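Progress report to the Modanis fund, software work package
29/03/2020

Dear all at Modanis,

It has been a full and mostly happy stretch at Prindness, and we are glad to share where your support has gone. The motion planner moved over to the new Drirnivmont codebase, which took longer than we had hoped – the old collision checker had grown into everything, and we had to untangle it piece by piece. Planning for a chip pick now takes 2 seconds, down from 10, and the arm no longer takes those long scenic routes over the fixture.

Perception is coming along too. The Tennant module finds the edge of the heat spreader well under bright light, but it still loses the corner of the recess when the gripper shades it, and we have two ideas we would dearly like to try.
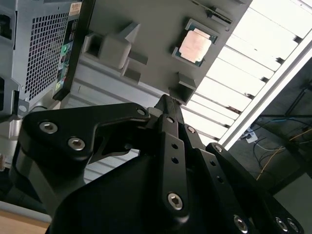
Prindness software team

With the fingertip this near the underside of the gray panel, the planner has very little room to play with, and the finger links now have their own collision shapes, bolts included. The computer case on the left is modeled as a plain box for the time being.

Still open are three items: the shading problem, a cleaner log viewer, and the force limits for seating. We expect to send you the first two in May, and we would be delighted to talk any of it over by phone before then.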